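Setting up the Flurklow two-arm cell for a new work surface

Notes for whoever has the table next. Covers swapping the surface sheet, squaring up, cables, re-teaching the pick height and the puzzle check at the end. Does not cover first install of the arms, that is in the Feratik binder on the shelf.

Allow 50 minutes first time. Less once you know where the hex keys went.

Before you start

Read the whole page once. Step 6 makes no sense if you skipped step 3.

You need:
Hex keys, metric, the long set
Isopropyl and lint-free wipes
Low-tack tape
Steel rule, the long one
Feeler gauges
Hook and loop straps for the cables
A surface sheet, cut to length
One small picture puzzle, the framed kind
The cell log

Both arms parked, program stopped, e-stop pressed. Not "paused". Paused still has brakes off on this controller if somebody left it in teach mode. Check the pendant says STOPPED and then press the e-stop anyway.

Step 1. Clear the table

Everything off that isn't bolted. Tools, tape, containers, the loose parts from last session. Keyboard can stay at the far corner if the cable reaches, but push it well back from the arm's sweep.

Wipe the slots. Grit in the slots lifts the sheet, and a lifted sheet gives you a bad pick height in one spot and a good one everywhere else, and then you spend a morning blaming the gripper. Dry brush first, then vacuum, then a wipe with isopropyl. Let it dry.

Check the holes in the mounting plate too. Screws fall in there.

Step 2. Check the base bolts

Left arm sits on the perforated plate. Go round all the base bolts with the key, snug them in a cross pattern, don't do them in a circle. If one turns more than a quarter turn, write it in the log, and plan on redoing the base calibration before you teach anything.

Then the bolts that hold the plate to the table. Same deal. These get forgotten.

Put your hand on the upper link and push sideways, gently. No click, no movement at the base. If you feel a click it's nearly always the plate and not the arm.

Right arm, same checks.

Step 3. Lay the sheet

We rotate surfaces so the vision side doesn't get used to one background. Marbled, wood grain, plain. The glossy ones are the hardest to work with, so leave time.

Lay the sheet in line with the reach of the arms, across the slots, long edge parallel to the edge of the mounting plate. Measure the gap at both ends of the plate with the rule. Same number both ends or do it over. By eye is not good enough, I've tried.

Smooth it from the middle outward with the flat of your hand. You want it dead flat. The thin translucent sheets will show the slots through them, don't worry about that, it is a look and not a bump. Run a fingertip along. If you can feel the ridges, the sheet is too thin for puzzle work and you need a backing sheet under it.

Tape the corners only. Tape on the underside, folded back on itself, so nothing sticks up into the work area. Gripper fingers catch tape edges.

If there's a second sheet in use near an arm base make sure the two don't overlap anywhere an object will sit. Overlap = step = tilted part.

Step 4. Glare

Stand where the camera is, look at the sheet. On glossy stock you will get a white band from the overhead lights somewhere. You can't get rid of it, you can only move it.

Tilt the light bar until the band is off the pick zone. Near the far end of the sheet is fine, we don't place anything there. Do not turn the lights down to kill it, exposure goes up to compensate and the LED rings on the arms bloom.

Tighten the light bar. It droops overnight if you don't.

Step 5. Cables

Most stoppages on this cell are cables. Not software.

Every cable that runs to the wrist needs a loop with slack in it. Too tight and it pulls the gripper off line at full reach. Too loose and it drags over the part or shows up in front of the camera. What works:

Strap at the wrist, loose enough to get a finger under it
Strap at the elbow link
One free loop between them
Nothing strapped across a joint, ever
Bundle the rest up high and away from the table

Release the e-stop, power on, jog at 30 percent. Take each joint to both ends of the range you're going to use. Not the full range, just what the program uses. Watch the cable and not the arm. If a loop goes tight or snags on the LED ring housing, stop, re-strap, go again from the start.

Both rings should be lit before you go on. On our Feratik controllers cyan is ready. Red, read the fault code. Flashing, wait, it's still homing.

Do the second arm. Then both together, slowly, becuase the loops that clear everything with one arm moving will sometimes find each other with two.

Step 6. Re-teach the table height

New sheet means new Z. Always. Even when it's the "same" sheet from a new roll.

1. Load the Usmani height routine, slot 3,095. Don't use the older one next to it, that one was written for the long fingers.
2. Fingers closed. Move over the middle of the sheet.
3. Jog down in the smallest increment until a feeler gauge just drags between the fingertip and the sheet.
4. Record. Subtract the gauge thickness. The routine does not do this for you!
5. Repeat at the four corners of the pick zone.
6. Compare. Spread bigger than your thinnest gauge, go back to step 3 of this page and look for grit.

Save as a new surface entry. Name it by the sheet, e.g. green marble, wood grain. Not "test2". There are eleven of those already.

Step 7. Puzzle check

This is the acceptance test. A small framed picture puzzle is good for it, it's flat and light and has a border you can line things up against. It also slides if you press off-center, so you see a bad approach straight away.

Place it on the sheet by hand, frame edges parallel to the sheet edges, within reach of the right arm. Left arm stays parked well clear for this part. Run the press move at 30 percent. The gripper should come down straight, fingers pointing at the table, and meet the puzzle face without shoving it sideways.
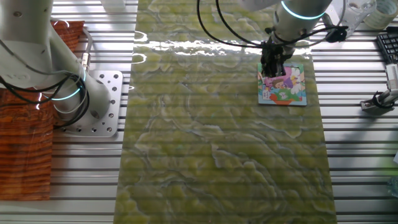 Step 8. Read the result

Run it ten times without touching the puzzle in between.

Puzzle hasn't moved. Good. Go to full speed, ten more.

Puzzle creeps one way, same direction each time. Approach isn't vertical. Check the wrist angle in the taught point first, then check for a cable pulling. Cable is more likely if it creeps toward the controller side.

Puzzle rotates. Only one finger is touching. Look at the fingertip pads, one is worn or on crooked. Swap both pads, not just one.

Puzzle jumps on release. Pads are sticky. Isopropyl. If that doesn't help, new pads.

Sheet moves along with the puzzle. Corner tape let go, or you skipped the isopropyl in step 1 and there's nothing for the tape to hold on to.

Protective stop on contact. Z too low. Did you subtract the gauge? Reset and go back to step 6. Don't raise the force limit to get past it. The limit is 344 in the config and it stays 344.

Step 9. Hand the cell over

Put back only what the next job needs. Containers, tape and so on go to the back corner, outside the sweep of both arms. The side clamp stays mounted on the table edge, with its cable wrapped round it so it can't fall across the sheet.

Log entry, one line each:
Sheet type
Bolts ok, or which one moved
New Z, all five points
Pads, old or new
Puzzle check, pass or what went wrong

Push the surface entry to Temero before you leave. It doesn't sync by itself, the green tick only means saved to the pendant.

Routine care

Every session: wipe the sheet, dry cloth, then look at the cable loops. Glossy sheets show finger marks and the vision side picks them up as edges.

Every 50 hours of run time: base bolts, plate bolts, fingertip pads, straps. Straps go fluffy and stop holding, throw them out.

When the sheet gets a scratch: small one outside the pick zone, ignore it. Inside, shift the sheet along if there's length left, otherwise new sheet. Either way it's a full re-teach, steps 3 to 8.

Quick fixes

Pick height fine yesterday, off today. Somebody leaned on the table, or the light bar got moved and vision is finding the wrong edge. Check the light first, it's quicker.

Arm won't come out of stop. Both e-stops. There is one on the pendant and one on the table leg, people miss the leg one.

Gripper closes but program says open. Connector at the wrist. Power down, reseat it, check the strap isn't levering it out. If it comes back within the week swap the cable and keep the old one out of the spares drawer, tie a knot in it or something.

Vision loses the puzzle with the gripper above it. Normal, the fingers cover part of it. Take the position shot before the arm moves in, not during. There's a tick box for that on the Temero job page, under Capture, and it defaults to off after every update so check it agian each time.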